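Comparison of Two Grippers for Picking Small Packaged Food

Student project report, Velcombe Technical College, June 10, 2021

1. Purpose

Our group wanted to know which gripper is better for taking small snacks from a stepped display rack and placing them on a tray. We had two candidates: the Irevon gripper with two stiff fingers, and the Clodari gripper with soft pads. Both were used on the same arm and with the same wrist camera.

2. Method

We made 400 picks with each gripper. The goods were cereal bars, flat snack packets, bags of carrot sticks and small bottles with caps. The closing speed was kept the same for both grippers. A pick was counted as good only when the item stood or lay on the tray and the fingers had opened again. The controller program was written by us and has 853 lines, of which the largest part is for error handling.

3. Results

The stiff fingers were better with the bottles, because the caps gave them a firm place to hold. With the cereal bars they were less good. The wrapper is smooth and the bar turned between the fingers when the grip was not in the middle. The soft pads held the bars well, but they were too wide to go between two packets on the same step, and often they pushed the neighbor.

The clear rack gave us more trouble than we expected. In December we used a painted rack and the camera found its edges easily. With clear acrylic the edges appear only where light falls on them, so we had to give the position of each step by hand. This took roughly 200 minutes in total.

4. Next step

We would like to test narrower pads on the Clodari gripper, and to repeat the bar picks with a slower closing speed.
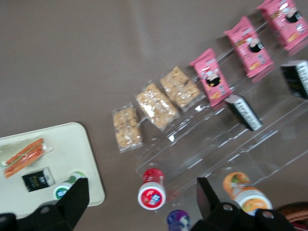 Which gripper should a new group start with if it has time for only one?

The Irevon gripper, as its narrow fingers can reach between items that stand close together.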